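Is the Kavau two-arm tabletop kit worth it for teaching a dish-wiping task?

Posted in Home Robotics > Kits and Services

I run a small after-hours robotics club out of a community kitchen, and we finally have a budget! I've been looking at the Kavau kit (the two-arm version with wrist cameras) and the seller wants $1,744 for it, assembled and calibrated. The same listing has it at $1,517 if you put it together yourself.

What we'd like is a pair of arms that can learn a simple chore from people showing it how. Wiping bowls with a sponge is the one everybody got excited about, so that's the plan. Nothing industrial, just a table, a few dishes and a lot of patience.

My questions, in no special order. Is the self-build realistic for people who are handy but have never wired servos? Are the wrist cameras any good, or should I budget for better ones? And does anybody have experience with the Clostora training service that the seller offers as an add-on? You upload your demonstrations and they send back a trained model. It sounds wonderful, but I can't find many people talking about it.

clubkitchen_bots

Oh, you are going to have so much fun with this. I've had the Kavau pair on my table since February and I still look forward to switching it on in the evening.

Self-build is fine. It took me 11 hours spread over several nights, and most of that was me being slow with the cable routing. The arms come as numbered bags and the servo IDs are set with a little program, one servo at a time. Do NOT plug them all in together before setting the IDs (ask me how I know). If you can put together a bookcase and follow a wiring picture, you can do it. I'd save the difference and spend it on spare gripper fingers.

The wrist cameras are better than I expected for the price. They won't win any photo prizes, and things go a bit soft when the arm moves, but they sit where you want them and the fingers stay in view.

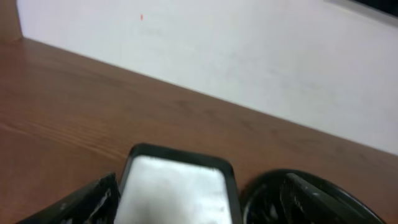
Mount them before you do the calibration and then leave them alone. I nudged one by a hair after recording 40 demonstrations and had to throw out the whole lot, which was a sad evening. A dab of threadlock on the bracket screws fixed that for good. The other setting to change right away is exposure: lock it by hand, or the picture will get brighter and darker every time something pale passes by, and the model picks up on that.

As for wiping, it's a great first chore! Start with one bowl and one arm. Holding the sponge well is harder than the wiping, so I'd practice just the grab for a while before adding the dish.

sponge_and_servo

Depends what you mean by worth it. For learning, yes. For clean dishes, no.

Get a decent power supply, the one in the box is weak.

tallgrass77

Chiming in on the Clostora part, as I've used it for three tasks now and I'm a happy customer, with a few grumbles.

The good stuff first. Uploading is easy, the queue is short, and they look through your recordings before training and send you notes. On my first batch the notes told me that I paused too long before each grab, and they were right – once I re-recorded with a smoother motion the arms stopped hovering. That sort of feedback is worth a lot to a beginner, more than the trained model itself in my opinion. You also get to keep the model and run it on your own computer.

The grumbles: they only accept the Sarpong recording format, so if you record in anything else you have to convert, and the converter gets the camera timestamps wrong unless you turn off resampling. It's in the advanced tab. Also, two-arm tasks are billed at a higher rate than one-arm tasks, and the price page is not very clear on that. Write to them first and ask for a quote for your task.

For two arms over one work area, plan where the dishes and the sponge go before you record anything, and talk through which arm moves first. The arms reach over each other more than you'd think.

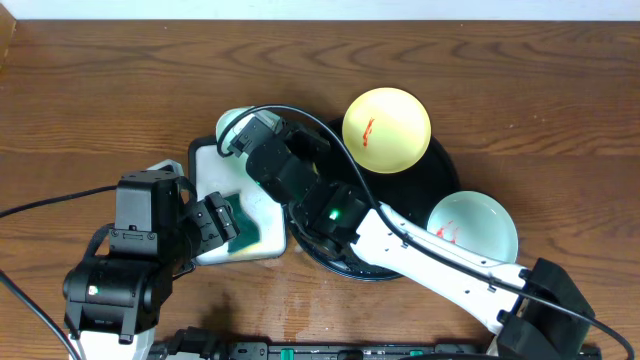 Cables are the other thing. Leave enough slack that the arm can stretch all the way out, then tie the rest back toward the base. I also like to clamp both arms to a single rail along the table edge, so the distance between them never changes. Stirau sells one that fits the Kavau bases without drilling, and I've been very pleased with mine. Measure your table first, because theirs comes in one length only.

And I'd gently disagree with the answer above about saving the money in every case. If your club meets once a week and people are itching to start, the assembled version gets you to the fun part on the first night. If they enjoy building, go for the bags!

Happy to share my calibration sheet, just send me a message.

bracketfan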